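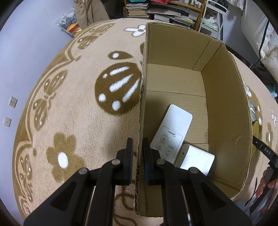 Moving out of the Cokgate apartment

I moved in April, from a second-floor apartment on Cokgate to a smaller one across the river in Prerness. It is my fourth move in ten years and the first one I paid other people to help with. A few readers asked how it went and what it cost, so I am writing it down while I still remember.

The short version is that the move itself took one day and everything on either side of it took six weeks.

Getting rid of things

The new place has one closet. The old one had three, plus a storage cage in the basement that I had not opened in a long time. I started with the cage. Most of what was in it went straight to the dump: a broken fan, two suitcases with bad zippers, paint from a landlord who left before I arrived. I kept the camp stove and a tin of screws.

Books were harder. I had a rule from a previous move, which was to keep a book only if I could say when I would read it again. I dropped the rule after one shelf. It made me keep cookbooks I don't like and throw out novels I do. In the end I went by feel and let go of 69 of them. The used bookstore took a little over half and gave me store credit, and I left the rest on the free shelf at the laundromat. They were gone by Tuesday.

I also sold the big table. I bought it when I thought I would have people over for dinner a lot, and for a year or so I did. It sold the same evening I listed it, to a couple who carried it down the stairs themselves and would not let me take an end. I ate standing at the counter for three weeks after that and got used to it.

Boxes

I did not buy many. The grocery store on my corner breaks its boxes down early in the morning, and if you show up before seven they will let you have as many as you can carry. Banana boxes have a hole in the bottom, so they are bad for anything small. Apple boxes are very good. Liquor boxes with the dividers still in them are the best thing I know of for glasses, and the dividers mean you can skip most of the paper.

Long boxes are difficult to find for free. I needed them for curtain rods, a floor lamp and a roll of wrapping paper that I have now moved three times. If you know anyone who has recently bought a bookcase or a set of blinds, ask them.

I wrote the room on two sides of each box and never on the top. Once boxes are stacked you can't read the top. I wish I had written what was inside as well. "Kitchen" is not much help when you want one fork.

The movers

I got quotes from three companies. The cheapest would not put anything in writing. The most expensive wanted to send somebody out to look at the apartment first, and the next open visit was after my moving date. I went with the one in the middle, Hegarty, at 899 dollars for two people and a truck, with a half-day minimum.

They were on time and they were careful. They took the door off the bedroom to get the dresser through, which I had not thought of, and put it back on after. The dresser has one new scratch, on the side that faces the wall. The sofa did not fit up the stairs in Prerness on the first try. It did on the third, standing on its end with the feet unscrewed.

There were two things on the bill I did not expect. One was a 33 dollar fuel charge. The other was an extra fee for the stairs, even though I had said on the phone that there were stairs at both ends. I asked about the second one and they took it off. I paid the first one. Read the whole quote, including the small part on the back.

Changing the address

This was the dullest part and took longer than the packing. The post office was easy. The bank wanted a letter. The dentist had me under an address from two apartments ago, so I suppose they had never mailed me anything. The internet company, Grornmont, offered to move my service over and then booked the wrong day. I had nine days without a connection, and spent most of those evenings putting up shelves — badly, then again with the right anchors.

I kept a list on paper, taped to the inside of the front door, and crossed things off as they were confirmed. Until I had something back from them in writing, it stayed on the list. My car insurance was the last to go, and it went up slightly with the new zip code.

The new place

It is quieter at night and louder in the morning. There is a bakery two doors down that takes a delivery at 4:30, and the truck has a backup alarm. I have mostly stopped waking up for it. The kitchen gets sun until noon, which the old one never did, and the water pressure is better.

I miss the storage cage a little. I miss the walk to work more. It used to be twelve minutes and now it is a bus and then eight minutes, and the bus is not reliable after six.

There are still four boxes I haven't opened. One says "desk" and I know what is in it. The other three say "misc," in my own handwriting, and are stacked behind the bedroom door with a lamp on top. I plan to get to them before it gets too hot to want to. If anyone in Prerness needs apple boxes, I have plenty, flattened, and you can have them if you come and pick them up.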